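The color-coded floor tape problem

Last month I sat through a ninety-minute webinar about floor marking in warehouses, and I came out of it trusting floor tape less than when I went in. The presenter worked for Parnow, who sell the tape, so I wasn't expecting a balanced view. But I did expect him to say at some point what the tape is supposed to do.

What he had was a slide. The slide said that a site with a "complete visual floor system" had seen an 82 percent drop in incidents. I typed a question into the chat asking which site, over how long, and what counted as an incident. It was marked as answered, and it hadn't been.

I've done safety walks in other people's buildings for 17 years now, mostly storage and light assembly, and I have never seen tape stop a forklift. I have seen drivers slow down at a gap in the racking where they couldn't see around the corner. I have seen them slow down for a mirror, once the mirror had been cleaned. Yellow lines they drive over all day long, and so would you if your pallets were on the other side.

Then there are the colors. Yellow for aisles, fine, most people know that one. After that every supplier has a chart, and the charts don't agree. Parnow uses blue for raw materials. Clorkach uses blue for equipment waiting on repair. One place I visited in October had bought from both and had blue squares in two halves of the same room that meant two different things. The supervisor had to go look it up when I asked. A new hire isn't going to look it up.

I wouldn't mind so much if it were cheap. The quote I was shown for that room came to $2,005 for tape and corner markers, and another $800 for "layout consultation," meaning a person comes and tells you where your aisles are. You already know where your aisles are. They're where the stuff isn't.

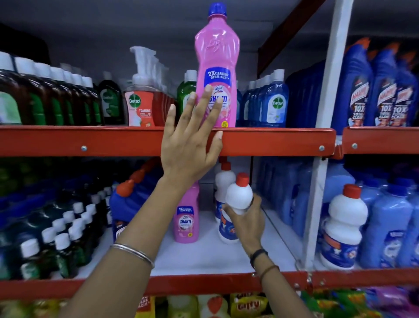
Hilde Cuypers wrote to me after my last post on signs to say I was being unfair, and that the tape in her building had settled a long argument over where empty pallets go. Before it went down they ended up in front of the electrical panel more weeks than not. Since then they mostly haven't.

I'll give her that. Keeping the space in front of a panel clear is the best case for floor marking I know of, along with fire extinguishers and the swing of a door. Those are spots where a person standing with a load in their hands has to decide where to put it down, and a hatched box on the floor gets there before the load does. You could mark every one of them in most buildings with a couple of rolls and an afternoon.

But look at what Hilde describes. One box, one meaning, and people who had already been arguing about it, so they all knew why it was there. I asked whether the rest of her floor was marked too. It was, by Van Dijk, in six colors, and she could tell me what four of them were for.

Somebody is bound to bring up Curkine, who do the projected lines that shine down from the ceiling. I haven't seen them in a working building, only in the brochure, where the floor is very clean and there's one pallet. If you have them, write and tell me what happens when a bulb goes.

In the meantime my advice on a full floor system is the same as it was before the webinar. Walk the place at shift change, find the spots where people and trucks meet, and put up a rail if there's room for one. Ask the vendor for the name of the 82 percent site. I'm still waiting on mine.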